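The Seven-Year-Old's List

My nephew Marti handed me his birthday list in April with the confidence of a man closing on a house. It had 19 items on it. Number one was a Wirkari, and I had to ask what that was, and he gave me the look (you know the look, they're born with it).

"It's a dragon that's also a train," he said.

So off I went to Clunlow, because Clunlow has Haberkorn's, and Haberkorn's has been selling toys since before my brother and I were tall enough to see over the counter. Gunther Haberkorn was up a ladder when I came in, doing something to a kite.

"Wirkari," I said.

"Gone," he said, without turning around. "Try Mernden."

Mernden is over 400 curves away if you take the lake road, and I took the lake road, like an idiot, with a coffee between my knees. 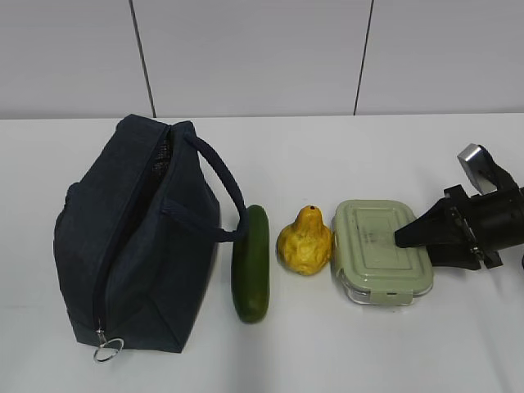
The zippered bag, number 12 on Marti's list.

The shop in Mernden had one left! I saw it from the door, purple box, top shelf, and I swear I heard music. Then a long arm in a green raincoat reached up and took it down, and on the other end of the arm was Lorenz Leitner, who I hadn't spoken to since he backed into my mailbox.

"Oh, no," I said, out loud.

"It's for my daughter," said Lorenz, hugging it.

"It's for my nephew. He's turning seven. He drew me a picture of it, Lorenz. With smoke."

We stood there between the jigsaws and the jump ropes, two grown people breathing hard. I brought up the mailbox. He brought up the check he'd mailed me for the mailbox, which I had in fact cashed. The girl at the register stopped pretending to price stickers and just watched.

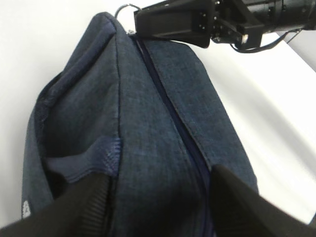

Blue, with a long zipper, just as ordered.

"When's his birthday?" Lorenz finally asked.

"Saturday week. No, sooner. Soon!"

"Hers isn't till summer." He looked at the box, and he looked at me, and he sighed all the way down to his boots. "You're buying me lunch."

I bought him lunch. He had the soup and then he had the pie, and then he had my pie.

Marti tore the paper off in about a second and a half, ran the dragon once down the hallway, and parked it under the couch. Then he put a sandwich in the lunch bag, zipped it up, unzipped it, and ate the sandwich. He did it again with a banana. He was still at it when I went to find my coat.

"Best one," he told me at the door, with the bag over his arm.

I called Lorenz from the car. He wanted to know if the dragon was still in the box.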